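Ziltis opens Oltanmont workshop to the public

Demonstrations of hand-guided robot training run through June

OLTANMONT – Ziltis, which develops handling software for small robot arms, welcomed 123 visitors to its Oltanmont workshop for its first open day. Guests came from local schools, two packaging firms and the technical college at Akholm.

Groups of up to 15 were shown how staff record a task by hand before a robot attempts it. Each session lasted 32 minutes, with time for questions.
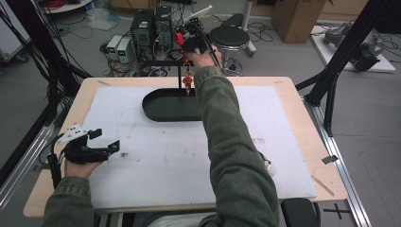
Ziltis has recorded tasks this way since moving into the workshop, and its library now holds 900 of them. Most are short and involve picking up one item and setting it down elsewhere. The operator sits at the table with a black gripper in each hand and works through the task, such as holding a small orange-and-red object over an oval tray.

"People asked how long it takes to learn," said Atieno Kioko, who led the demonstrations. "Most of our operators are comfortable after a morning."

Further sessions begin at 2 p.m. and are free. Places can be booked through Jyoti Nigam at the Ziltis front office.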